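Recording lid demonstrations with two hand-held grippers

These steps cover recording by hand with a pair of Tero grippers. For remote control of the arm, use the separate Coppens page.

Before you start

Charge both grippers and clear the memory cards. Wipe the lenses with a dry cloth. Pick a table you can reach across without leaning, and put the lid flat on it with nothing stacked underneath.

Start both grippers, then hold them side by side with the fingers closed for 2 seconds. The Zeltwood software uses that pause to line up the two recordings.

Recording

1. Open the fingers all the way and bring both grippers in low over the table.
2. Move at about half your normal speed. Fast turns of the wrist cause most tracking failures.
3. Close on the lid with one gripper first, then the other. Keep your free fingers out of the way of the lens.
4. Lift, hold, and set the lid down. Let go fully before you back away.
5. Move the lid to a new spot and angle — a small change is enough — and go again.

If you drop it, keep recording and pick it up. Ehsan Mohammadi sorts those takes into their own folder, and they do get used.

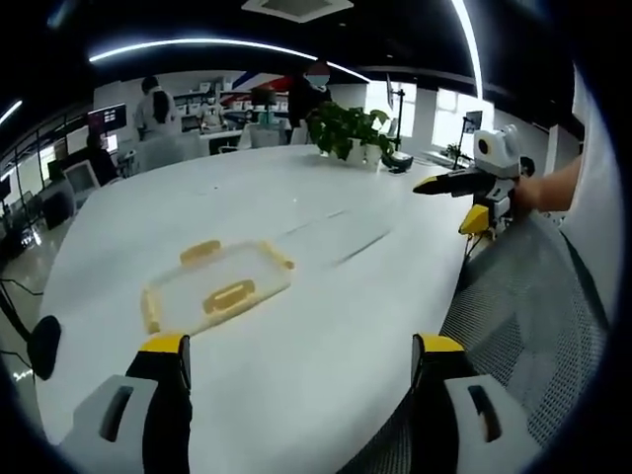
Page last changed: Mon 4 March

The lid for this task is the clear one with yellow latch tabs. Approach with the finger tips pointing forward over the table. Two people can work together with one gripper each, but agree on who closes first.

The Hernitz set has 1,398 takes, of which 1,114 passed the tracking check. Upload new ones to the same folder and leave the file names as they are.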